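Section 4: Setting up a second language for a child

Read Section 3 first if the app is not yet installed. You will need the parent PIN and a working speaker.

4.1 Add a child profile

1. Open Rirkness and tap Family.
2. Tap Add child. Enter a first name or nickname and the month of birth. If you don't know the month, choose June and correct it later.
3. Under Home language, pick the language the child hears most of the day.
4. Under Second language, pick one language only. A third can be added after 60 days of use.
5. Tap Save.

Note: The age you enter sets the starting word list. Children under two get the Firnum list, which has 458 spoken words and no reading. Older children get the full list of 2622 words.

4.2 Choose who speaks what

1. Tap Speakers, then add each adult who talks with the child.
2. Give each adult a language. An adult who uses both should be set to Mixed.
3. Set the usual hours for each adult. Grandparents and sitters can be left on Occasional.

Note: Mixed is a normal setting. It does not lower the child's progress score.

4.3 Start the daily talk plan

1. Tap Plan and choose Morning, Meals or Bedtime. Start with one.
2. Play the sample phrases yourself before using them with the child.
3. Say each phrase aloud during the activity. Do not hold the phone in front of the child.
4. When you are done, tap Heard for words the child listened to and Said for words the child tried.

Count a word as Said even if the sounds are unclear. "Wawa" for water counts. Do not mark a word the child has only repeated straight after the app.

Caution: Keep the volume at or below the middle mark for babies. Do not leave audio playing in the crib overnight.

4.4 Record your own voice

1. Tap Voices, then New.
2. Read the 12 lines on the screen at your normal speed.
3. Tap Keep, or Redo to try a line again.

Each profile holds up to 500 recordings. Delete old ones under Voices > Manage.

4.5 If the word count stops rising

Check that both languages are switched on under Plan. The Swati view shows them side by side, and the Skornach view adds them together. Use the combined total when comparing one month with the next. If you are worried about the child's hearing or speech, talk to your pediatrician and bring the printed report.

Text by Bushra Rana. Last revised 10 May 2019.

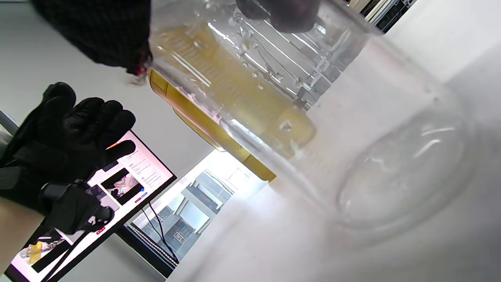
To print the report, open Family, tap the child's name and choose Print. Both languages are included unless you clear one of the boxes.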